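Lista de comprobación del software antes de mover el brazo
Puesto de vajilla, proyecto Brutinia
Revisión de julio. Rellena: Henrike Kasten. Comentarios de Henrike, Birgit Görtz y Tomomi Kudo.

Queridos todos: esta lista ha crecido un poco desde la primavera y sé que da pereza leerla entera a las 8 de la mañana, pero os pido que la paséis de arriba abajo cada vez que se cambie algo en percepción o en el planificador (y también cuando volváis de vacaciones, que luego pasa lo que pasa). Los comentarios van debajo de cada punto; añadid los vuestros sin miedo, que aquí todo se lee con cariño.

1. Parada de emergencia y arranque
1.1 La seta corta la potencia y el nodo de control pasa a estado de fallo. CORRECTO
1.2 Tras rearmar, el brazo no se mueve hasta recibir una orden nueva. CORRECTO
Comentario (Birgit): lo he repetido con una trayectoria a medias en la cola. La cola se vacía, como queríamos. Me quedé mucho más tranquila.
1.3 Versión del controlador anotada en el cuaderno. CORRECTO, compilación 183.

2. Calibración y marcadores
2.1 Los tres marcadores del fondo de la mesa se detectan a la vez. CORRECTO
2.2 La transformación entre cámara y base se ha publicado después del último arranque. CORRECTO
2.3 El modelo de colisión incluye las dos mesas y el hueco entre ellas. CORREGIDO
Comentario (Henrike): el fichero antiguo trataba las dos mesas como una sola superficie, y el planificador daba por bueno soltar piezas justo en medio. Ahora el hueco es zona prohibida para dejar objetos, aunque se puede pasar por encima llevando algo en la pinza.
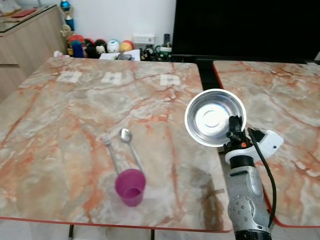
Comentario (Tomomi): de paso he subido la altura mínima de tránsito en la configuración. Las trayectorias salen algo más largas y a mí me parece un precio muy razonable. Si a alguien le molesta la espera, que venga a verme y lo hablamos con un café.

3. Percepción
3.1 El acero brillante se segmenta sin agujeros en la nube de puntos. PENDIENTE
Comentario (Tomomi): el cuenco sigue dando guerra. El interior refleja y la profundidad se rompe en el centro, así que de momento ajustamos el borde a un círculo y nos olvidamos del fondo. Funciona bien mientras el borde se vea casi entero.
3.2 Tenedor y cuchara se distinguen aunque estén casi paralelos. CORRECTO
3.3 El vaso morado no se fusiona con los mangos de los cubiertos. CORRECTO CON RESERVAS
Comentario (Henrike): cuando un mango queda tapado por el vaso, el estimador acorta el cubierto y el punto de agarre se va hacia la cabeza. He puesto una longitud mínima por clase. Es un parche, lo sé, y Senga Geddes ya me ha prometido mirarlo con más calma.
3.4 Lo que hay detrás de la mesa queda fuera del volumen de trabajo. CORRECTO
Comentario (Birgit): los peluches están todos fuera del recorte, y que sigan ahí, que alegran mucho.

4. Planificación y pinza
4.1 Velocidad limitada en la aproximación final. CORRECTO, 100 mm/s.
4.2 El planificador rechaza posturas que tensen el cable de la muñeca. CORRECTO
4.3 La pinza comprueba el contacto antes de levantar. CORRECTO

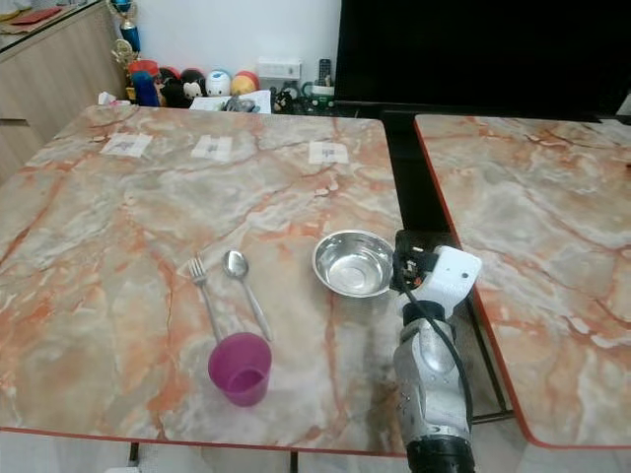

¿Hay que repetir toda la lista si solo se ha cambiado un parámetro de velocidad?
Basta con los bloques 1 y 4, siempre que no se haya tocado ningún otro fichero. Anotad el valor antiguo y el nuevo en el cuaderno, con vuestras iniciales, y haced una primera pasada sin objetos y con la mano cerca de la seta.

5. Registro y cierre
5.1 Se graban órdenes, estados y detecciones con el mismo reloj. CORRECTO
5.2 Queda espacio en disco para la sesión completa. CORRECTO
Comentario (Tomomi): borrad las pruebas viejas, por favor, que hay 7 carpetas llamadas «final».
5.3 Puntos abiertos con responsable: 3.1, Tomomi; 3.3, Senga.

Copia para Imke Schwerdtfeger. La próxima revisión la rellena Birgit.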